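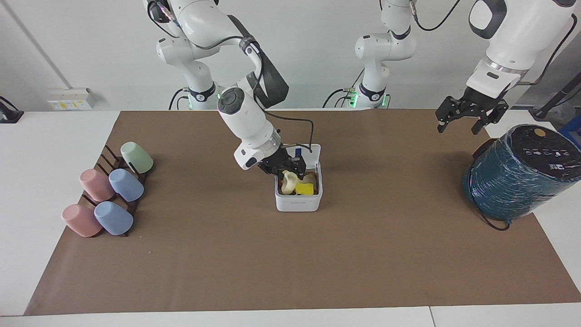 Hülya Gökçe has spent most of the past year on one part of the software at Talonent: the planner that decides how two arms share a table. The group had been running a commercial planner that treated both arms as one body with a lot of joints, and she says it was correct and far too slow. "You ask it to reach into a bin and it thinks about the other arm as well, every time," she says. In her version the idle arm is parked as an obstacle. With the right gripper down in the white bin and the left one held open over the other side of the table, only the right arm is being planned for. The left gets a new path once the right is clear of the shared space.

The change cut planning time for a reach to 172 milliseconds on the lab's own machine. Gökçe is careful about that number. "It's a median. The slow cases are still slow, and those are the ones people notice."

Most of the slow cases involve containers. A bin wall is thin, the depth data around the rim is noisy, and the planner used to see a solid block where there was an opening. Barış Yüksel, who writes the perception code, now fits a simple box model to the bin and passes the planner five flat faces. Whatever is inside is kept as a separate point cloud, and contact with it is allowed.

"Soft things were the argument," Yüksel says. "If you forbid contact with a sponge, you can't pick up the one beside it." They settled on a force limit, checked in the control loop at 800 hertz, and left the planner out of it.

Testing is done by replay. The team keeps 3,897 logged reaches, and every change to the planner is run against all of them before it goes near the arms. Gökçe reads the failures herself - usually 30 or fewer - and files them by hand. She tried sorting them automatically and gave it up after a week.

The next job is handover between the arms, where parking one of them no longer works. Yüksel wants a small joint planner for the last few inches. Gökçe would like to try timing alone first. "We haven't agreed," she says. "He's written some of his already."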